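Clemden Butcher Block Oil, 11 oz bottle

For wooden counters, worktables and cutting boards

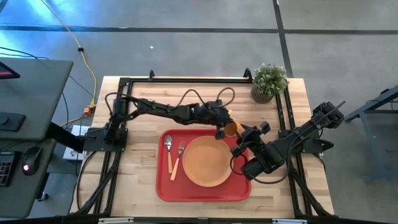

We've been mixing this oil at Ulmont since 1927, and apart from a better cap the recipe has hardly changed. It's food-grade mineral oil with a little beeswax melted in, and it soaks into thirsty wood nicely without leaving that sticky feeling you get from kitchen oils (please don't use olive oil, it goes rancid and you'll smell it all summer!).

Wipe the wood clean, let it dry overnight, then rub in a thin coat with an old T-shirt, going with the grain. Give it 6 hours and buff off whatever is left. New wood drinks a lot, so plan on a second coat - maybe a third on the end grain.

Kaja Hunt wrote to us in November about a maple top she had nearly given up on, all gray around the sink. A light sanding and two coats brought it back, and she's since ordered a bottle for her sister.

Item no. 1241. Unscented. Store with the cap on tight, away from the stove.

Goes well with our Tadis board cream. Questions about an older finish? Ask for Serpil Kahraman at the shop.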